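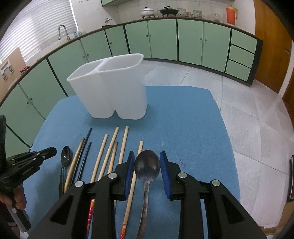 Well, what a February that was! The rain gauge at Undley has been emptied more often than anyone cares to remember, and our friends over at Drumance had hail two nights running — big enough to wake the dog, we hear.

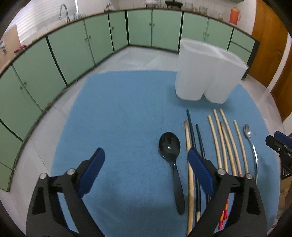

Readings for March
Do keep your figures coming, even the dull dry days, as they all help fill in the map. Please read your gauge at nine in the morning if you possibly can, and note any snow separately.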